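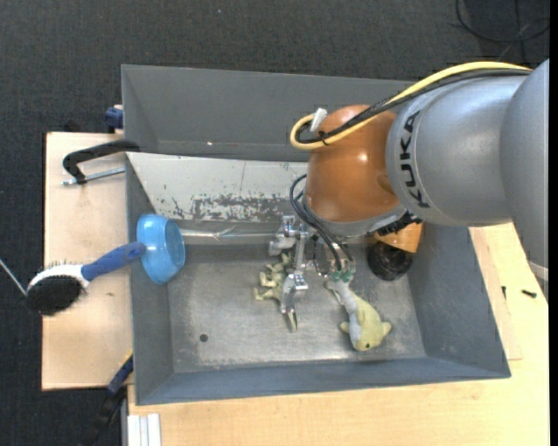
How to Clean a Scuffed Metal Bin Without Making It Worse

Bare metal bins have a reputation for looking after themselves, mostly among people who have never had to look into one. Leave a bin in service for a few months and the floor goes cloudy, the sloping panels collect black marks, and somebody walks past and asks if it's supposed to look like that.

It more or less is. Scratches are permanent and you should make peace with them now. Smudges, scuff marks and the gray film that comes off on your sleeve are another matter, and you can shift most of them in a morning with things you already own.

These directions are for bare steel or aluminum with no paint on it. If your bin is painted, stop at step 4. Anything past that will remove the paint, and you'll have a new project.

What you need

A shop vacuum with a brush head
A plastic scraper (an old store card works, and is probably the best use you'll get out of it)
Dish soap and a bucket of warm water
Four or five microfiber cloths
A gray non-woven pad, the fine kind
Isopropyl alcohol
Nitrile gloves
A flashlight
A strip of masking tape

Step 1. Shut things down

Anything powered that reaches into or over the bin gets switched off and locked out according to your shop's own procedure before your head goes anywhere near it. Take the key with you. Daniyal Cheema, who trained me, kept it in his sock, and I never found a reason to argue.

Step 2. Empty it and vacuum

Take everything out, including the part that's been in the corner since February. Vacuum from the top of the walls down, then the floor, then the seams. Go along each seam twice. Grit lives there, and any grit you miss will be rubbed into the floor in step 4, by you.

If there's a hole in the floor, put tape over it before any water comes out. It may be a drain, or a bolt hole, or something a previous owner drilled for reasons they took with them. Until you've looked underneath with the flashlight, assume it leads directly to something electrical.

Step 3. Scrape the flaky stuff

Dark scuffs on a sloping panel are usually whatever has been sliding down it, left behind in thin layers. The flaky ones come off dry. Hold the scraper low, push along the slope, and vacuum up what falls. A metal scraper is faster and leaves grooves that will hold dirt for the rest of the bin's life.

Step 4. Wash

A squirt of soap in warm water, cloth wrung out until it barely drips. Work with the grain if the metal is brushed. Get down close and tilt the flashlight if you can't see which way it runs. Change the water when you can no longer see the bottom of the bucket, then rinse with a clean damp cloth and dry right away. Air-dried metal gets water spots, and then you own a clean bin that looks dirty.

Step 5. Work the stubborn marks

Wet the gray pad, press lightly and use long straight strokes with the grain. No circles. Circles feel productive and they show from across the room. I give each patch 28 strokes, wipe, and look. If it hasn't moved after two rounds, it's a scratch, and you've been polishing a scratch.

Worn pale lines along a front seam won't come out either. The surface there has been rubbed down, and more rubbing is a strange cure.

Step 6. Alcohol wipe

With the power still off and the windows open, go over the floor and walls with alcohol on a fresh cloth. It takes away the soap film that causes most of the cloudiness. Two light passes beat one wet one. Let it evaporate fully, pull up the tape, and run a finger along the seam to check for grit.

How often?

Vacuum weekly, wash monthly, and save the pad for when it bothers you. Razia Memon, who runs the bins at Prukwood, skips step 5 entirely and says hers work fine. They do. They also look terrible — but she has lunch on time.

Before you turn anything back on, count your cloths. I once left one in the bottom of a bin and spent the afternoon wondering where the jam was coming from.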